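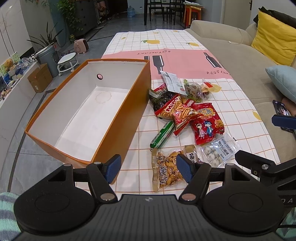 Snack box

A snack box is a container filled with a mix of small, separately wrapped snacks. It may be packed at home for a household, a guest or a trip, or put together by a shop and sold as a set. The usual contents are dry goods that keep at room temperature: nuts, dried fruit, crunchy sticks, candy, and shelf-stable sausage. The box itself is most often cardboard, and many are reused from shoes, gifts or deliveries.

The term overlaps with gift box, care package and snack assortment. A care package generally holds other things as well, such as toiletries or letters. A lunch box is different in that its food is meant for a single meal.

Contents

The makeup of a snack box depends on local taste and on what the nearest stores carry. In boxes drawn from Chinese groceries, common items include the following.

Spiced peanuts. Peanuts roasted or fried and coated with salt, chili or Sichuan pepper. They are sold in clear or printed bags and are among the heavier items in an assortment.

Hawthorn balls. Sweets made from the pulp of the hawthorn fruit, cooked with sugar and shaped into balls. Some are rolled in sugar, which gives them a white surface. The flavor is tart. Hawthorn is also sold as flat discs and as rolled sheets.

Sausage sticks. Narrow cooked sausages sealed in a plastic film or sleeve. Unopened sticks of the shelf-stable kind need no refrigeration. They may be made of pork, chicken, fish or a mixture with starch.

Crunchy sticks. Thin baked or fried dough sticks, plain or flavored. They break easily and are normally placed near the top.

Dried fruit and nuts. Sold loose by weight or in small bags, singly or mixed.

Chocolate, soft cakes and chilled foods are less common, as they melt, crush or spoil.

Box types

Plain shipping cartons are strong but usually brown inside. Colored boxes with a white interior are preferred for gifts. Some are made with a round finger hole in one wall, which may be finished with a rim and is used to pull the box from a shelf. Lidded boxes stack better than open ones.

Makers sell boxes for this purpose in a small number of standard shapes. The Grevier open box is 33 centimeters long and is sold flat, with folded corners that lock without tape. The Willetti box has a separate lid and a paper divider. Havlíček, a stationery supplier, sells plain white liners that can be cut to fit either one.

Used boxes should be wiped out and left to dry. A stain on the floor of a box does no harm to sealed packets, but damp cardboard weakens and can pick up mold. Boxes that have held soap or spices tend to keep the smell and are better used for something else.

Packing

Packing is normally done at a table, with the packets spread out beside the open box so that sizes can be compared. A tablecloth keeps smooth packets from sliding and is easy to shake clean.

Heavy and dense packets go in first: bags of nuts, firm candies, jars if there are any. Sausage sticks are laid along a side wall or diagonally, depending on their length. Soft bags filled with air come next and are set on edge, not pressed flat. Small single-serving packets are pushed into the gaps at the end.

Two arrangements are in general use. In the layered arrangement, the box is filled from bottom to top and the contents are seen only as they are taken out. In the file arrangement, all packets stand upright with their labels facing the same way, so that each one can be picked out without moving the others. The file arrangement holds less but is more convenient for a box kept open in a living room or office.

Ezequiel Collado's packing guide, The Ivier Box Book, recommends the file arrangement for households with children and the layered arrangement for mailing. It also advises keeping sweet and salty items at opposite ends, a practice that many packers ignore.

Storage

A filled box is kept in a dry place away from direct sun and away from radiators and space heaters. Nuts turn rancid sooner in warmth, and sugar-coated sweets become sticky. Packets with the nearest date are put at the front. Opened bags are closed with a clip or moved to a jar, as crumbs left in the box attract ants.

Items containing peanuts or tree nuts are often packed in a box of their own when the recipient's allergies are not known.

See also

Care package
Gift basket
Haw flakes
Trail mix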